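Wrist pain from working at home – what fixed it for you?

travau_8
Posted May 17, 2025
Right wrist has been killing me since I switched to remote. Doc says rest it. Sure, with what job? Thinking of a vertical mouse or a trackball. Anyone?

Kistora
Trackball. Two years on one, no pain. Takes a week to get used to, thats all.

Camacho
Disagree. Trackball just moved the ache to my thumb. Raise your chair first – it's free.

travau_8
Chair's already as high as it goes. Feet barely touch.

Kistora
Footrest then. Or a box. And your thumb hurt bc the ball was too small, Camacho.

Camacho
It was not too small lol. I tried 2.

plitar_k
Neither of you asked about desk height. Mine was way too tall, had it cut down in July and teh numbness went away. Spent nothing on gadgets.

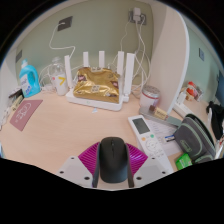

Desk edge matters too, mine used to dig right into my forearm. Now I keep the whole arm on the top and move from the elbow. Still use a plain black mouse, long oval shape, wheel in the middle, nothing special. Not vertical. Would not pay extra for one.

Kistora
Works for you maybe. Some of us rent the desk.

travau_8
Can't cut mine either. Will try the box under my feet, then maybe a trackball. Thanks all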